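Open day at the Lodanent hall, Provcombe. My notes, speak slowly.

Greet the group at the door. Say that the visit takes two parts, first the talk, then the table with the arms. Please ask them to leave the bags in the corridor.

Say: we had 142 visitors in November, and many asked why we work with kitchen things. Answer: chopsticks and spoons are thin, and the metal shines, so they are hard for a robot to grasp.

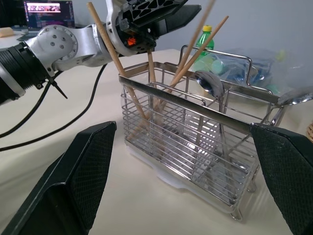

Pause for questions, at most 7 minutes. If someone asks about the price, send them to the Fairclough desk.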